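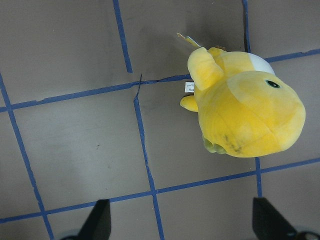 3.2 Soft toys

Soft toys were the hardest category to sort and took the longest. Of 142 items left on the playroom floors at pack-up, 34 were plush. Parents were asked to put everything away the way they normally would, no instructions from us. Visits ran through April, all late afternoon, all before dinner.

Books went back on shelves. Blocks went in tubs. Plush had no fixed spot in most homes – bed, couch, toy box, top of the dresser, whatever was closest. One parent moved the same bear three times and then left it on the stairs.

We coded each soft toy for colour, tags, and marks on the fabric. Tags matter more than we thought. A toy still wearing its hang tag tended to be treated as new, and was put somewhere high or on a bed. A sewn-in label made no differnce. Stains worked the other way: a smudge on the belly and the toy usually went to the laundry pile or the bottom of the box. Fig. 3 has both on one toy, a yellow plush with what looks like a retail tag still on and a dark grey smudge low on the body. Coders disagreed on that sort of item more than on any other. We kept both codes.

Figure 3. Yellow plush on grey floor, blue tape grid. Coded "tag" and "mark".

Floor grid. Painter's tape, laid before the kids came in, left down for pack-up. Position was noted by square, not measured. Two families asked us to pull the tape up early and we did, so those homes have no position data (see Table 2). Oberholzer's earlier scheme used baskets as zones instead of squares. We tried it in the pilot and dropped it, too many toys ended up between baskets.

Time per item was longer for plush than for blocks, even with the walking taken out. Parents picked one up, looked at it, sometimes brushed it off. Several talked to the child about were it should go. We did not code the talk. Should have – next round.

3.3 Small parts

See Appendix B for the full list of sets.

Comments (3)

Sima: Does the 34 include puppets? We always get stuck on puppets.

Jonas Oberholzer: Baskets work fine if you push them together. Otherwise fair.

Prudar: Typo in the last paragraph of 3.2, "were" should be "where".

We use cookies to keep this site running. Accept | Manage settings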